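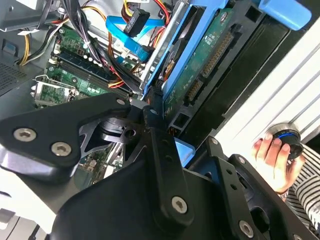 Old desktop from my aunt, is it worth putting back together or should I strip it?

Posted by Shagufta Mohmand, 30 August 2021

Hi all, first time posting in the computer section, I usually hang out over in gardening. My aunt in Skellville moved to a smaller place and I came home with her old desktop tower. The side panel is off and I've been poking around inside it for two evenings now and I have got myself a bit stuck.

What I know so far: green motherboard, one stick of memory (dark blue) still in its slot, and the CPU socket is empty. The metal bracket with the little lever is still there, but there's no processor in it. My aunt thinks a neighbor's kid was going to "upgrade" it for her and then went off to college, and that would explain a lot. The rest looks like it's all still there. Power supply wires everywhere, red and yellow and black, and somebody went to the trouble of putting a white cable tie on some of them, which is more than I can say for the one I built in school.

I would love to get this running for my son to do homework on. He needs a browser and something to type in and that's it. But I have no idea how you figure out which processor goes in an empty socket when there isn't an old one to read the number off of! I tried counting the pins and gave up, my eyes aren't what they were.

So, things I'm wondering. How do I find out what fits? Is it safe to touch the socket? There's dust in places and I had a can of air in my hand before I thought better of it. And is it even worth it, or should I pull the memory and the drive and take the rest to recycling? The recycling place in Drarnley takes computers but it's a bit of a drive so I'd only want to go once.

Oh, and it has no sticker with a model name that I can find. I looked on the back and the bottom. Budget is small, I'd rather not go much over what a pizza night costs us, but I could stretch if somebody tells me it's worth it.

Thanks in advance!

Ottar Öberg

Fun project! I've done a bunch of these for relatives and I'd say don't give up on it yet.

Forget counting pins. Look for the motherboard's own model number, it's printed right on the board in white or yellow lettering on most of them, often between the card slots or near the memory. Use a flashlight and tilt it, and if the cables are in your way just ease them to one side, they'll bend. Could be a few letters and numbers with a dash in the middle. Take a phone picture and zoom in, works way better than squinting (I'm speaking from experience here). Type that into a search along with the words "CPU support" and with luck you'll land on the manufacturer's list of every processor that board will take. Boards from the big office brands can be more annoying, then you want the part number off the little barcode label and you end up reading old forum threads. Still doable.

About the socket, please don't put a finger in it, and hold off on the canned air right over that spot. If it's the kind with tiny springy pins in the socket itself, one bent pin and you're shopping for a board. The rest of the case you can blow out all you like, outside if possible. Keep the can upright or it spits cold liquid everywhere. Unplug it from the wall first, and touch the bare metal of the case before you touch anything else. If you have a plastic cover or even a clean piece of stiff card you can lay over the socket while you work, do that.

You'll need a cooler that fits, too. People forget that one. Check whether there's a heatsink and fan in a bag somewhere at your aunt's, the kid may have taken them off at the same time as the chip. And a small tube of thermal paste. You use a blob the size of a pea and you'll have the tube for the rest of your life.

Used processors for older boards are cheap, I paid less than a pizza night for the last one. Get one from the middle of the support list. The top ones cost silly money for what they are and they run hotter.

One more thing, when you do drop the chip in, lift the lever all the way, match the little corner triangle or the notches, and let it sit down under its own weight. No pushing. The lever will feel stiff going back down on some boards and it's a scary noise the first time, but that's normal if the chip is sitting flat.

If you post the number from the board I'll have a look at it for you.

Dezső Fodor

scrap it, not worth the time. you can get a used laptop for nothing these days

Anikó Illés

I'm somewhere between the two above. Check the memory before you spend a cent. There should be a label on the stick with the size, and if it's only 2 GB then a modern browser is going to crawl, so you'd be buying memory as well as the processor and cooler. I did exactly that with my dad's old machine in Caltavville and by the time it was running I'd put more into it than I wanted to admit to my husband. It does still work though, my daughter uses it for school every day!

If you do end up stripping it, take the drive out and keep it until your aunt has her photos off. Mine had 400 pictures of a cat we'd all forgotten about.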